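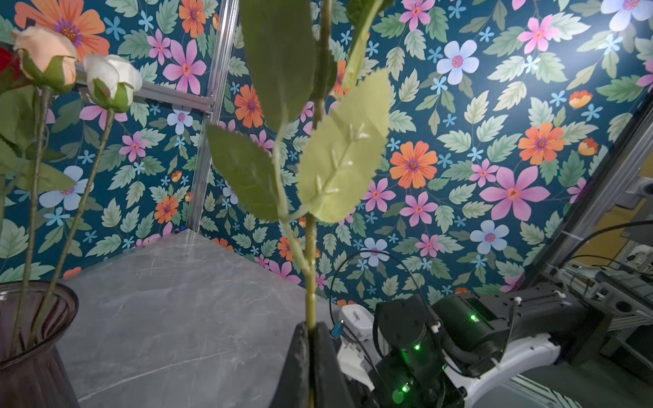

ロボット学習特論 講義ノート 手首カメラ方策の「汎化」をどう読むか
2024年3月改訂

模倣学習の論文で「未知の背景に汎化した」と書かれているとき、まず確認してほしいのは、背景の何が変わり、何が変わらなかったかである。Vireroの報告もこの点がかなり曖昧だ。手首カメラの視野では、指でつかんだ造花の茎と大きな葉が画面の中央を占め、ピントもやや甘い。一方、奥の壁紙には橙色のデイジーや桃色の花、鋸歯のある葉が印刷されていて、左手には本物の対象物となる造花のつぼみが花瓶から伸びている。花と葉が、手前にも奥にも、立体でも平面でも映るわけだ。この種の入力で方策が動いたとしても、何を手がかりにしたのかは成功率の数字からは読み取れない。今回はこの点を中心に扱う。

1. 手法の概要
Vireroは、手首カメラの画像と関節角を入力とし、短い行動列をまとめて出力する方策である。学習には遠隔操作で集めた410本の実演を使う。構造そのものに新しい点はほとんどない。著者らが貢献として挙げるのは学習時の「背景混合」で、対象物の領域を残したまま、残りの画素を別の画像と重み付きで混ぜる。領域の抽出にはJitiaという別のモデルを使っている。
ここで一つ引っかかる。茎や葉のように細く、縁がぎざぎざした物体で、しかも背景に似た模様があるとき、Jitiaのマスクがどの程度正しいのか、論文には数値がない。マスクが壁紙の葉まで拾えば、残すべきでない背景を残したまま学習することになる。葉の先が欠ければ、その部分は混合でつぶれる。どちらが多かったのかで結果の解釈は変わるが、付録にあるのはきれいに抜けた例ばかりだった。

2. 報告されている結果
評価課題は、造花の茎を1本つかんで花瓶に挿すというもの。背景を替えた条件で32回試行し、失敗は9回、つまり成功は23回で、成功率は72%ほどになる。比較対象のSeltonは同じ回数で20回成功している。著者らはこれを「明確な改善」と呼ぶ。
差は3回である。Vireroの成功率についてウィルソンの95%信頼区間を計算すると、下端が55%、上端が84%になる。Seltonの点推定は62.5%だから、この区間にすっぽり入ってしまう。(厳密には二つの比率の差を検定すべきで、区間に入るかどうかは目安にすぎない。各自で計算してみること。)試行は独立と仮定しているが、同じ配置を両方の方策に与えたのなら対応のある比較ができたはずで、配置ごとの成否を公開していないのは惜しい。

3. 「未知の背景」の中身
用意された背景は8種類で、すべて柄のある壁紙だという。無地の壁がない。照明も変えていない。壁紙の反射で一部が明るく飛ぶことはあるだろうが、それを条件として制御した記述は見当たらない。
さらに、机と台座の枠は全条件で同じものを使っている。手首カメラには、机の天板、アルミの枠、場合によってはもう一方の腕まで映り込む。背景を替えたつもりでも、こうした固定物が位置の手がかりとして残っている可能性は排除できない。花瓶の置き場所の範囲が狭ければなおさらで、方策が花瓶を見ずに枠との位置関係から挿す場所を決めていても、この評価では区別がつかない。
私はこの可能性をかなり疑っている。ただし疑う根拠は実験の設計にあって、直接の証拠は持っていない。講義で「Vireroは花瓶を見ていない」と言ったように受け取った人が前年度にいたので、念のため書いておく。

4. 切り分けのための実験
著者らが行わなかった実験のうち、手間の少ないものから挙げる。
(a) 枠と机の縁を布で隠し、花瓶の位置は元の範囲のままにする。
(b) 花瓶だけを学習時の範囲の外へ動かす。枠に頼っていれば、挿す位置は元の範囲に引き寄せられる。
(c) 花柄の壁紙を幾何学模様に替える。混同の原因が模様の細かさなのか、花という見かけなのかを分けられる。
(d) 手首カメラの画像を途中で固定し、関節角だけを更新する。これで成功率が落ちなければ、画像はあまり使われていない。
(d)は実装が数行で済むうえ、もっとも解釈しやすい。注意点として、把持までは画像を与え、挿入の段階でだけ固定すること。全区間で固定すると把持に失敗するのが当然で、何もわからない。

5. 追試について
Chettiarの追試報告は8月に公開された。同じ重みを使い、(b)に近い条件を試している。成功率は下がったが、カメラの取り付け角も元の装置と違っていたため、原因を花瓶の移動だけに帰すことはできない。報告の本文はそこを認めているのに、要旨では「Vireroの汎化は見かけ上のものである」と言い切っている。原論文を疑う側の文章も同じ基準で読むべきで、私の読みに都合がよいからといって、この要旨をそのまま引用しないように。
背景混合が無駄だとまでは言えない。学習データが少ないとき、見かけの変化を増やす操作が効く場面は他の課題でも見てきた。問題は、今ある数字がその効果の大きさについてほとんど何も語っていない点にある。

課題
第4節の(a)から(d)のうち一つを選び、評価計画をA4で1枚にまとめる。次の点を必ず含めること。
・帰無仮説と、それを棄却する条件
・配置の決め方(誰が、いつ、何を見て決めるか)
・失敗の判定基準。茎が花瓶の縁に引っかかって止まった場合の扱いも書く
・予定どおりの結果が出なかったとき、何を結論しないか
試行回数は自分で決めてよいが、決めた理由を式で示す。「先行研究に合わせた」は理由として認めない。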